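The Return of the Town Hatter

For most of the last century, the hat shop was a fixture of the British market town, as dependable as the bank and the post office. By the time Rendovbridge lost its last one, the trade had shrunk to a few counters in department stores and a seasonal rush before the summer weddings. It is therefore of some interest that the town now has a hatter once again, and that the business has survived its first three years.

Brostura occupies a narrow building on the lower side of the market square, formerly a seed merchant's. Its owner, Margarida Torres, trained as a milliner and spent six years in theatre wardrobe departments before taking the lease. The ground floor is given over to sales and the first floor to repairs, which now account for a greater share of income than she had expected. Felt hats are brought in to be cleaned and steamed, straw hats to be rewired at the brim, and a surprising number of inherited bowlers to be made a size larger.

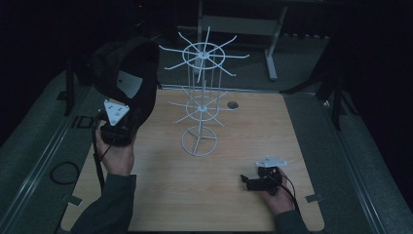
The repair work has its own calendar. Straw arrives in late spring, when it is taken down from wardrobes and found to be cracked, and felt follows from the end of August. Mrs Torres charges a fixed price for a new sweatband and quotes individually for everything else. Customers are asked to leave a telephone number and to allow a fortnight, although a funeral will always move a hat to the front of the queue.

Stock presents a harder question. A traditional hatter was expected to carry each style in every size, and the capital tied up in boxes was one reason that so many shops failed. Brostura holds far less. Its felt bodies are supplied by Spahić, a family firm with which Mrs Torres dealt in her theatre days, and are blocked to order on wooden forms bought at the closure of a factory. The oldest of these forms is stamped with the number 79, the meaning of which has been lost.

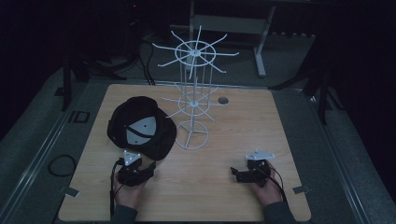

Opinion within the trade is divided on how far a hatter should follow the public. Jamshid Dehghan, who lectures on the history of dress and has advised the town museum on its collection, takes the view that the formal hat will remain an article for occasions, and that any shop hoping to pay its rent must look to what people wear on an ordinary morning. That means, above all, the baseball cap. A plain black one, turned upside down on a table, shows how little it shares with the blocked felt: the crown is made of panels that meet at the centre, and a brim projects from one side only. Mr Dehghan regards it as the true successor to the flat cap, and has urged the museum to collect good examples while they are still common.

The museum has so far been cautious. Its hat collection, left to the town by the Brusirano family, runs to 2,000 items, few of which have ever been displayed, and storage is already short. A small selection will go on show next spring, with labels prepared by Mr Dehghan – and with several of the more fragile pieces repaired, by agreement, on the first floor of Brostura.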